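Unit 2: Written policies and the staff handbook

A handbook sets out the rules that apply to all staff. Contract terms are kept separate – pay, hours and notice belong in the signed contract. The Punerbridge model handbook runs to 152 pages, and the Drollden short form covers the same headings in 3000 words. 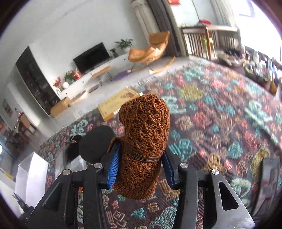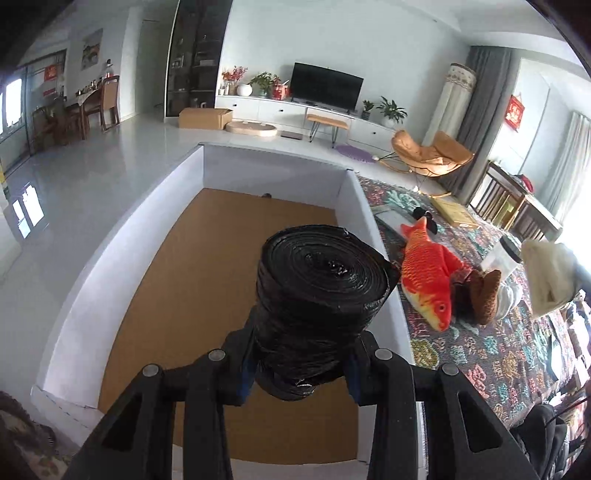 Can an employer change a handbook policy without each employee's consent?
If the policy is not part of the contract, the employer can normally change it after giving reasonable notice. Contractual terms need agreement.

Reading for Friday: Huamán case file, sections on absence and grievance. Write a draft absence policy, 700 words at most.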